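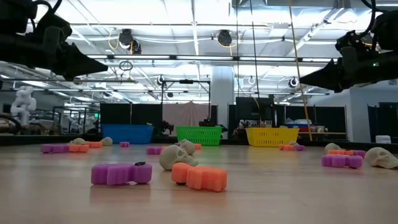
Rasine Two-Arm Sorting Cell – Demonstration Days at Mosside

The Rasine cell is a tabletop sorting station with two robot arms working from opposite sides of the same surface. It is meant for teams that handle small, light, mixed items and want to try automatic sorting before they commit to a full line. Penton sells the cell and runs demonstrations at its Mosside workshop from September to December.

What you get

The standard cell includes the table and its black frame, two arms with grippers, the controller, and the operator's desk with monitor and keyboard. Overhead cameras are quoted separately, as the number needed depends on your ceiling height and lighting. Baskets are not part of the order. Most customers use the ones they already have, and we ask you to send us the sizes in advance.

The part number for the standard cell is 856. Please use it on all requests for quotes.

The demonstration

A visit takes most of a morning or an afternoon. Teun Van Rooij runs the sessions and Shirin Azimi handles the technical questions, including anything to do with grippers or site preparation. Groups are limited to nine people so that everyone can stand close enough to the floor markings to follow the work.

The demonstration task is a sort by type. Soft foam bones in purple and orange are mixed with small skull figures on the tabletop, and each kind has its own basket at the far edge. Purple goes in blue, orange in green, and skulls in yellow. Foam is a fair test for a gripper, as it gives when squeezed and can be picked up from many angles. The skulls are an awkward shape with few flat sides. 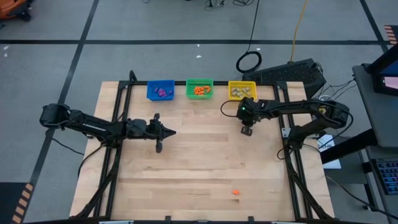
One orange piece on the tabletop, with the three baskets along the far edge.

After the first run, visitors are welcome to lay out the pieces themselves. Put them close together, pile them up, or leave one by itself near the edge. Teun will restart the task from the desk. We do not reset the layout to make it easier, and if a piece is missed or dropped you will see that too.

The second half of the visit is for your own items. Bring up to 20 pieces, dry and clean, none heavier than an apple. Items with sharp edges or loose powder can't be run on the demonstration table – contact Shirin first and she will suggest another way to test them.
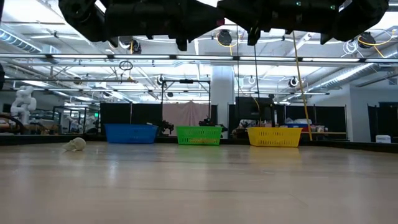

Small items with an uneven outline are the ones we get asked about most. The usual question is whether the arms need a separate gripper for each shape. For most mixed loads they don't, but very thin or very slick parts may call for different fingers. Changing the fingers is a bench job and is done with the power off. Shirin keeps a set of spares at Mosside and can go through the options with you during the visit.

Site preparation

The cell needs a level floor and clear space on all sides. Low-pile carpet tile is fine. Cables can run across the floor or drop from overhead, and we recommend overhead wherever people will be walking. Bright ceiling lights will reflect off a polished tabletop, so a matte finish is available on request at no extra charge.

Delivery is currently almost 13 weeks from a signed order. Installation and operator training are included for sites served by our Salinas office. Other sites are quoted case by case.

Booking a visit

Morning sessions start at 9 and afternoon sessions at 1:30. Write to the Mosside workshop with your company name, the number of people coming, and a short list of the items you plan to bring. Closed-toe shoes are required. Parking is at the rear of the building, and visitors should sign in at the front desk before going through to the workshop.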